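College robotics club takes on two-arm handoffs

The robotics club at Brenell Technical College has spent most of the winter teaching a pair of robot arms to pass tools to each other, and members say the work is starting to pay off ahead of a regional student contest in February.

The project, which the students named Kerkus, began last fall as a class assignment. Teams were asked to pick one household or workshop task and record enough demonstrations for a computer to learn it. Most chose stacking or sorting. Darren Yeoman and Dela Arthur chose a wooden mallet.

"It looks like an easy object," said Arthur, a second-year student. "Then you try to hold it by the end of the handle and all the weight is at the other end." 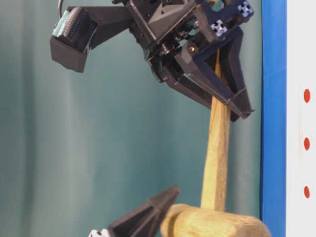

The club has nine members and meets in the college's old print shop, where the two arms share a bench. Students guide the arms by hand controls through each attempt while cameras and sensors record what happens. Every attempt is then watched again and marked good or bad before it goes into the training set.

As of last week the set held 1,023 attempts, recorded in evening sessions that usually run until 9 p.m. Yeoman said the goal is 3,000, though he does not expect to get there before the contest.

Mircea Sandu, who teaches the automation class, said he asked the club to stay with a single tool until the results were steady. The students had wanted to add a wrench and a paintbrush in the first month.

"They were not happy with me," Sandu said. "But if you change the tool every week, you never find out what the arm is getting wrong."
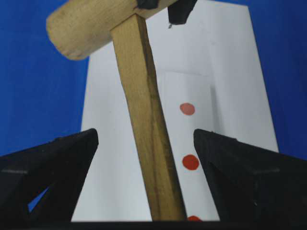
Grip position has taken up most of the club's time. An arm that takes the mallet by the handle leaves the head free for the other arm, and the reverse also has to work. The students practice it both ways, including with one gripper at the head and a second pair of fingers on either side of the lower handle. The handle is squared and the head is round — so the fingers meet a different shape depending on which end they go for. Yeoman said the two cases are now logged separately.

The contest, hosted by the Flondum Center, is open to two-year and four-year schools. Each team gets 200 seconds per run and is scored on completed handoffs, with points taken off for drops. Judges may turn the tool to a new starting angle between runs.

Beryl Wragg, the college's dean of applied sciences, said the school will cover travel for the full club. A parts grant from Gosling, a local machine shop, paid for replacement fingers and cabling.

The print shop will be open to visitors one evening before the team leaves. Students who want to join the club in the spring term can sign up with Sandu at the automation lab. No programming experience is required.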